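From: Hậu Tôn
To: handheld-grippers list
Date: 2022-08-22
Subject: Re: Re: Bawa fingers vs. the Trarkau ones - anyone compared?

Belbridge tester wrote:
> We switched both hands to the Trarkau fingers at the start of August
> and I would not go back. The vendor sheet says 500 cycles before the
> pads need a look and we are well past that. Soft objects, hard
> objects, no difference. If you are still on the Bawa blocks you are
> wasting your time. Just order the set.

I'd like to believe this, but "no difference" between soft and hard objects is a claim I have heard about every finger I've ever bolted on, and it has not been true yet. What objects? What box or bin? One hand or two? Past 500 cycles of what, closing on air?

We are still on the Bawa blocks, both hands, and before I spend money I wanted a baseline that somebody else could repeat. So I picked the dullest task I could think of: a small stuffed toy, and a tinted plastic box with a hinged lid that folds back onto the table.
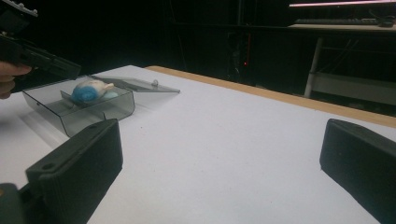 The blocks are wide. On an open table that costs you nothing, and people who only test on an open table will tell you they are great. Put walls near the object and you start planning the approach around the fingers, which I count as a fault even if the pick goes fine. My log for the Bawa pair has 74 attempts in it and 41 of those I would call clean, meaning no second grab and no shove against the wall of the box. I don't think that is a good number. I also don't think it is the fingers' fault alone, which is my problem with the "just order the set" advice.

For one thing, the wrist camera. Ours is the Hidard unit with the stock mount, and a thick finger takes a big bite out of the lower corners of the view. Clear plastic is bad enough to judge without that.
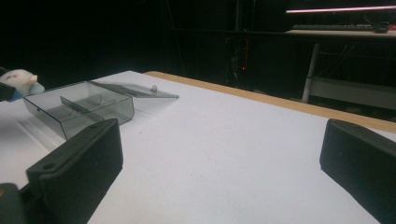 If you changed fingers and camera angle in the same week, and I suspect most of us do, then you have no idea which one helped. I'd ask the Belbridge people whether the mount stayed put when the Trarkau set went on. The post doesn't say.

Second, the operator. I got better at this over the log. My early attempts are worse than my late ones with the same hardware, so if I swapped fingers now the new ones would look wonderful for free. The only fair way I can see is to alternate, 2 sessions on each, and keep the box and the toy the same throughout.

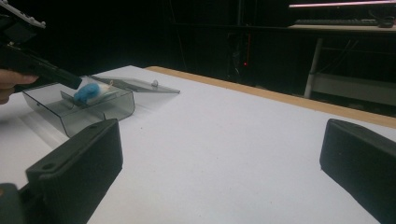

Gripper over the open box, blue and white bundle inside.

Third, soft things forgive you. A plush toy gives when you squeeze it off center and it comes up anyway. I would not take a result on plush as proof of anything about a hard part, and I'd like to see the two logged separately - not averaged into one happy figure.

I also looked at the work from the head view, and I'd recommend it to anyone arguing about fingers. The wrist views make everything look like a finger problem. From higher up you notice elbows, cable drag and how far you're reaching across.

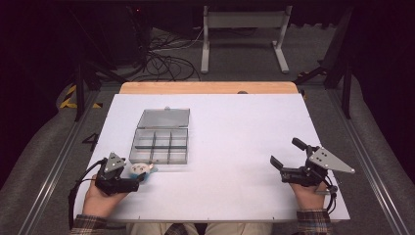
So, questions for anyone running the Trarkau fingers:

How thick are they at the tip, measured by you and not copied from the sheet?
Did the camera mount move?
Do you have a log with the failures left in?

If someone will lend me a pair I'll run the alternating sessions and post the whole thing, bad attempts included. Until then I'm keeping the blocks and my money.

Hậu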